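Print this page | E-mail this page

Sealing Drafts Around an Interior Panel Door

Air leaks between a heated room and an unheated hall or storage space are usually found at the door. The method covers painted panel doors up to 2 inches thick. Allow one afternoon, plus drying time for any touch-up paint.

Finding the leak

Close the door and hold a strip of tissue along the gap, moving slowly from the top corner to the floor. Mark every point where the tissue moves. Repeat with the heating fan on.

Checking the hinges

Tighten all hinge screws first. A sagging door leaves a tapered gap that no seal will fill evenly. If a screw turns freely, pack the hole with glued wood slivers, let it set, and drive the screw again.

Fitting the strip

Clean the stop with mild soap and let it dry. Cut the foam strip 1/8 inch long at each end and press it into place without stretching - stretched foam shrinks back and opens the corners.
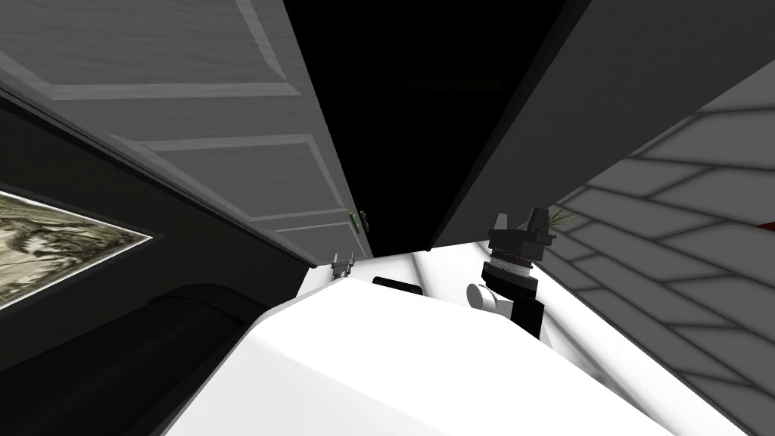 Paint buildup is a common cause of a door that binds once the strip is in. Sand high spots with 189-grit or the nearest grade sold, finish with 400, and wipe off the dust. On a door with raised panels and molding strips, keep the sandpaper on the edge and off the profiles. Latch hardware should be masked before repainting.

Related pages
Haltent door sweeps: sizing
Brandão hinge repair
Reading a draft chart

Contact: Maiara Falcão | Copyright Pondia | Back to top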